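3.2 Stimulus colour and naming

Colour terms were collected in Warnbridge from 27 adult speakers, each of whom named the full set of objects in two sittings. The sittings gave 1498 usable responses. Answers such as "leaf" or "sea" were kept as given and coded later by Fan and Negri. 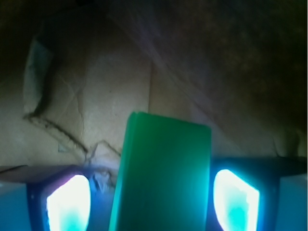 Figure 2. Green block, upright, with shading towards teal near the bottom.

Of the responses, 381 used a compound term - mostly "blue-green" or "dark green". Compounds were more common in the second sitting, a pattern also noted by Cruzado for fabric samples.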